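Visit report: Skandthorpe open afternoon, September

Vandana Rathore and I went over to Skandthorpe for the autumn open afternoon. We got there just after one and signed in at the side entrance, as the front doors were shut for painting. Visitors were split into groups, and ours was led by Lev Kravchuk, who looks after the ground floor rooms.

The first stop was the textile store. It holds 1,443 samples of household cloth, kept flat in shallow drawers and listed by fibre, pile and weight. A good part of it came from the Talukder mill shop when that closed. We were allowed to handle the pieces on the top shelf, mostly towelling and fleece. Kalkidan Weldu explained the labelling, which has been redone twice and still has gaps in the older drawers.

From there we went through to room 7, where the subject was wiping and folding at an ordinary table. The table is a round one with a clear glass top on a black frame, and you can see the carpet through it. Vandana asked why glass. Lev said it shows smears better than anything else they have tried, and the visitors like it. The cloth is tan and takes up very little space once it is bunched up.
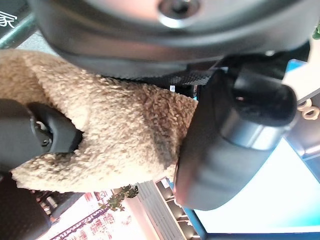
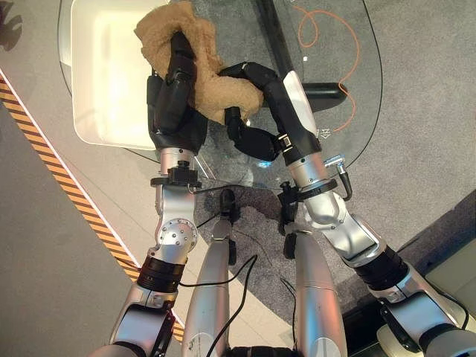

The tan cloth over the glass table.
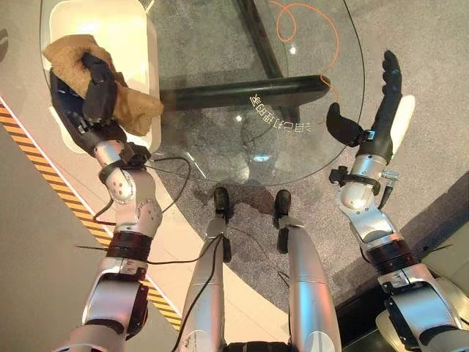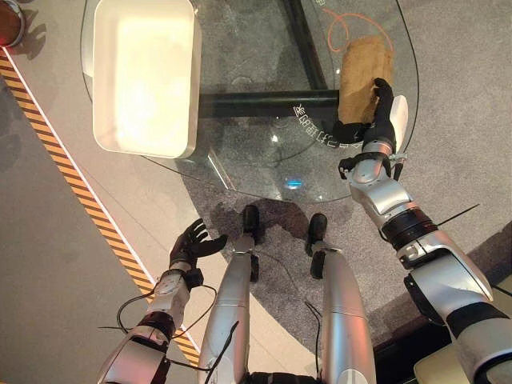

We stayed in room 7 longer than planned and had to miss the short film. Cyprian Gajewski took questions at the back. Most were about washing. Fleece goes in at a low temperature with no softener, and he dries it flat on a rack instead of using the tumble dryer, which mats the pile. For glass he uses plain water first and a second, dry cloth after. He did not think much of the sprays.

Tea was in the old packing hall, with Pultley's doing the catering. The cheese scones had gone by the time our group arrived, but there was plenty of fruit cake. Dinesh Wickramasinghe gave a short talk on the Skundura extension, which will add 9 rooms along the north side and a proper cloakroom. The drawings were pinned up by the urn and were hard to get near.

A few practical points for anyone going next time. Parking is on the grass and there is a slope down to it. The lift only goes to the first floor. The textile store is kept cool, so take a jumper. Groups leave from the side entrance and the two earliest ones were the smallest, so it is worth arriving before one. We left at half past four.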